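Julville & District Motor Club
General meeting – minutes

Held Sunday, May 28, 2023, clubrooms, after the morning run
Chair: Gavin Urquhart
Minutes: S. De Smet (Stijn), typed up same night so excuse the rough edges

Opened 1.40 pm. Late start, the run got held up at the level crossing.

Apologies
As per the sheet on the door. If you rang Gavin and your name isn't on the sheet, tell me.

Previous minutes
February minutes taken as read. One correction – the tyre discount is for members only, not members and family. Corrected, accepted.

Matters arising from February
Fire extinguishers in the clubroom have been tested and tagged. Done.
Club jackets – supplier can't do the old green anymore. Nearest is a bottle green, sample was passed around. General feeling it's fine. A couple of people not keen. Order to go ahead in bottle green, names and sizes to Stijn.
Letter to council re the potholes on Vallejo Road entrance – sent, acknowledged, nothing since. Gavin to ring them.

Correspondence in
Shire: change to bin day at the clubrooms.
Skistlow Car Club: invitation to their winter show and shine, plus a query about our trailer (see below).
Insurer: renewal notice (see below).
Usual magazines. On the table, please bring them back this time.

Correspondence out
Reply to Skistlow saying yes in principle.
Thank you card to the bowls club for use of their car park.

Money
Working account stands at $3,111 after the extinguisher bill and the printing. Raffle money from the last two runs is in. Power bill up again, mostly the urn and the old bar heater in the back room. Moved that we get rid of the bar heater. Carried, heater to go to the tip.
Subs are due end of June. Pay by transfer if you can, put your NAME in the reference, not your rego.

Insurance renewal
Quote is $2,470 for the year, public liability and contents together. Up on last year. Gavin had rung two other brokers, one didn't want clubs at all and the other came back dearer once the trailer was added. Question from the floor about whether the clubroom contents figure is too high given the compressor is so old. Gavin says the compressor is hardly in it, it's the hoist that pushes it up. Discussion went on a fair while.
Moved: accept the renewal as quoted. Carried, one against.

Historic rego
Long item. Main points only –
Log books must be filled in before you drive off, not when you get home. Several on the run this morning hadn't. Club can't help you if you're pulled over with a blank page.
Inspection days for renewals will be held in the clubroom car park, first Saturday of the month until the end of winter. Bring the car, the log book, and your old certificate. Cars that don't have working wipers will be sent home, as happened last time.
Modified vehicles – if you've changed the brakes, seats or engine you need the engineer's paperwork BEFORE you put the form in front of our people. Disc conversions count as a change. Asked whether seatbelts added to a car that never had them count. Gavin thinks not but will check and put the answer in the newsletter.
New members have to do one club run before we sign a form. This has been the rule for years and people still seem surpised.

Electric conversions
Carried over from February. Whether a converted car can come in on club plates under our rules. Two views:
For – it's still the same body, same chassis, the owner's done the paperwork, they'd come on runs and pay subs like anyone else.
Against – our rules say "substantially as built", and an electric ute isn't. Also worry about who is qualified to look at one on inspection day, as none of our inspectors are trained on high voltage.
Someone asked what other clubs are doing. Skistlow takes them as social members only, no plates. That seemed to suit most people here for now.
Moved: converted vehicles welcome on runs and at shows, owners may join as social members, plates question to be looked at again at the AGM. Carried.
Stijn to word it up properly for the rules page.

Report on the Stesholm visit
Four went from us on the weekday tour of the Stesholm training workshop. Good morning out, well run. Saw the panel and paint side first, then the mechanical bays. Apprentices very patient with our questions. Lunch was sandwiches.
Points of interest: they've a proper wheel alignment rig and will do club cars as teaching jobs at a reduced price, booked well ahead. Also they are after older engines for strip and rebuild practice, anything complete, doesn't need to run. If you have a lump taking up space in the shed talk to Gavin, who is collecting names.
Question whether we could go again with a bigger group. They prefer small numbers. Stijn to ask about spring.

Winter run
Route discussed. Option A the river road and back through Vallejo, lunch at the pub. Option B over the range to Skistlow for their show and shine, stay for lunch, home by the highway.
Option B is longer and there's the climb, which some of the prewar cars won't enjoy. Gavin offered to bring the trailer as backup. Roadworks on the range road till mid July, single lane with lights, expect to sit there a bit. Watch your temps.
Show of hands, Option B.
Leave clubrooms 8 am sharp. Fuel up beforehand, there's no premium at the servo on the range. Two-way radios on the usual channel, spare handsets in the cupboard, charge them the night before. Tail car to be arranged. If it's black ice we ring round and go later.

Trailer
Skistlow have asked to borrow the club car trailer for a weekend. Concerns – last time it was lent out it came back with a bent mudguard and no spare. Moved they can have it if they send a signed form, pay a bond and it is photographed at both ends. Carried.
While we're on it, the trailer needs wheel bearings and the left rear light is intermittent. Gavin to do the bearings. Light is probably the earth.
Ratchet straps are missing, two of the orange ones. Check your garages.

Clubroom and hoist
Hoist is not to be used by one person alone. This is on the wall in big letters. Was used by one person alone two weeks ago, you know who you are.
Drip trays to be emptied after use. Waste oil drum is nearly full, Stijn to book the pick up.
Parts washer fluid is filthy. Quote to be got for a change.
Key to the side gate is to go back on the hook.

Swap meet
Date clash with the Julville markets so we can't have the oval. Choices are shift it a week or use the saleyards. Saleyards has more room and hard standing but the toilets are a worry. Gavin to look at the toilets and report.
Site fees to stay the same as last year. No food vans this time, we'll do our own sausage sizzle and keep the takings. Need people for the gate from 5.30 am. Roster on the noticeboard, please put your name on it instead of telling me in the car park.
No selling before gates open. Was a shambles last year with torches.

Newsletter and website
Copy to Stijn by the 15th. Photos as attachments, not pasted into Word. For sale ads will be dropped after three issues unless you ask for them to stay.
Somebody's Holden gearbox has been in there since before I had this job.
Old newsletters are being scanned, up to the late eighties. Missing a few, if you have a box of them under the house please look.

General business
– Tyre age. Reminder from the inspection people that plenty of tread doesn't mean a good tyre. Check the date code on the sidewall. Several cars on the run this morning on tyres older than some of the passengers.
– Ethanol fuel and old rubber hoses. Discussion, no motion. Most are running premium and changing hoses to the rated stuff. 
– Asked if the club could buy a set of scales for corner weights. Not at this time.
– Lost property: one brown cap, one thermos, reading glasses. In the kitchen.
– Thanks to all who cooked breakfast.
– Query on whether dogs are allowed on the winter run. Yes if they travel in your car and not in the ute tray over the range. 
– Noise complaint from over the back fence re starting cars early. Please warm up out on the road side.

Actions
Gavin – council potholes, seatbelt query, engine donor list, trailer bearings, saleyards toilets, tail car
Stijn – jacket order, rules wording on conversions, Stesholm re spring, waste oil, parts washer quote, pay insurance
Everyone – log books, straps, swap meet roster

Next meeting
Last Sunday of next month, same place, 1.30 pm. Soup provided, bring a mug. Agenda items to Stijn by the Wednesday before.

Closed 3.25 pm.

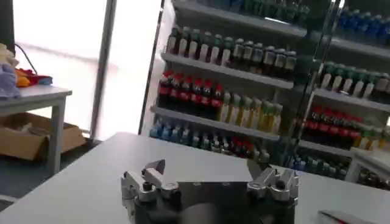 Gripper with its two fingers open over a white tabletop.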